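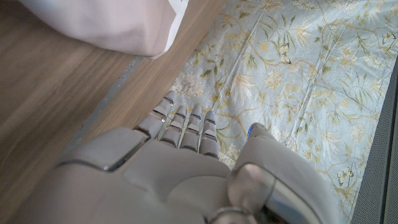
4. Cloth Condition and Floor Contact

Figure 1. Light blue floral fabric spread on a wooden floor, with part of the floor left uncovered.

4.1 Terms

Two conditions of cloth are used throughout this section. A cloth is "spread" when it lies on the floor in a single layer over most of its area and its border can be followed by eye. It is "crumpled" when layers overlap without a regular fold. Figure 1 belongs to the first class. The border between fabric and wood is the feature of interest there, as it gives the reference line from which all edge positions in Section 5 are measured.

The distinction matters because earlier work on domestic folding has mostly been done at table height, where the cloth hangs over one or more sides and its own weight pulls it straight. On a floor there is no overhang. A wrinkle that enters the cloth stays in it until it is pushed or drawn out to an edge, and the path it takes depends on the surface underneath.

4.2 Materials

The test set held nine cloths, printed and plain, all of a size that one person can fold without standing up. Each was stored flat between sessions and was not ironed. Labels were left on where present. Cloths with fringes or elastic edges were excluded at the selection stage, as neither has an edge position that can be read with a ruler.

Floor type was not varied. Wood with a visible, straight grain was used for the whole series, and the direction of the grain was entered on the Tinamix record sheet next to the direction of the first fold. We had expected grain direction to affect how far a cloth drifts while it is being smoothed. The effect was small enough that we report it only in the appendix.

4.3 Procedure

Each trial began with the cloth in the crumpled condition. It was opened, smoothed from the center outward, and folded in half 2 times. Edge position was read before smoothing, after smoothing and after each fold. The series comprised 58 trials and yielded 1009 usable edge readings. Readings were dropped when the corner of a cloth had turned under itself, even if the corner was later recovered - a turned corner moves the apparent edge inward and cannot be corrected afterward.

Smoothing was done with the flat of the hand or with the fingertips. The two differ mainly in how they treat the layer below. Flat pressure holds both layers together and drives the wrinkle ahead of it, while fingertip contact tends to slide the upper layer over the lower one. For a single layer on wood the difference is slight. For a folded cloth it decides whether the edges still meet when the fold is closed.
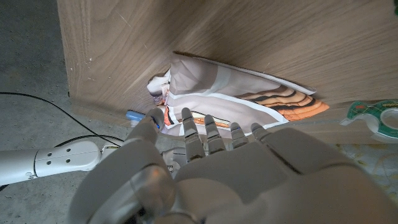
Ibarra Textile Handling Group, Brasach
Manuscript received 17 Jun 2021

4.4 Objects Next to the Cloth

Figure 2. Crumpled fabric close to a tilted wooden board. The lower edge of the board slopes, with a shadowed gap beneath it.

Floors in homes are seldom clear, and the position of nearby furniture parts or boards limits how a cloth can be opened. The arrangement in Figure 2 illustrates the case. A large board with a wood-grain surface borders the working area on one side, leaving less room to draw the fabric out in that direction. The faint scratches on the board have no bearing on the method, but any rough spot at cloth height should be noted, as it may catch a thread.

A gap under a board needs separate treatment. Where the lower edge stands clear of the surface, a loose corner can pass under it and be held there when the cloth is pulled. The trial sheet therefore has an entry for gap present or absent, filled in before the cloth is touched. Gap height was not measured in this series. It was added to the sheet in October, following a comment from the Postby reading group, and applies to later work only.

We recommend opening a crumpled cloth away from the obstacle first. The free side is drawn out until a complete edge is visible, and only then is the side nearest the board lifted and laid down. Dragging toward the board produced a bunched strip along the obstructed side, which had to be worked back across the full width of the cloth.

4.5 Limits

The procedure assumes that the cloth can be reached from at least two sides. It was not tested on stretch knits or on carpet, where smoothing moves the pile along with the fabric. Cloth weight was recorded but not controlled, and the heavier items are too few for a separate analysis.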